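Virtual kitchen arm gets its fingers straightened
April 7, 2023
Print this story | E-mail this story

The simulated kitchen at Nostiren is back in service after 48 hours spent on a fault in a gripper that has never existed. Staff at the Lasness office found that one finger of the model was closing 2 mm ahead of the other – enough to shove a light object sideways before the grip took hold. 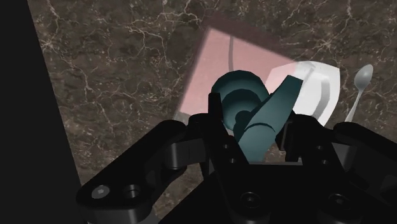 The cure was a corrected finger offset and a fresh set of contact settings, followed by 30 test grasps on the marble counter. No grease was required, though somebody did ask for the grease budget.

Nostiren now plans to check the cell every eight days, starting with the arm's home position and working out to the fingertips. 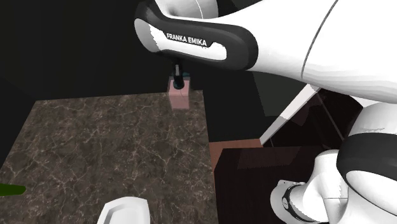
Its software supplier, Presia, says the offset slipped in with an April update. The fix goes to other users next week.

Related items
Chae opens second test kitchen
Presia update delayed again
Lasness robot lab seeks night staff

Comments (2)
benchtop48: Ours did the same. Blamed the spoon for a week.
greycollar: Do they get call-out rates for this?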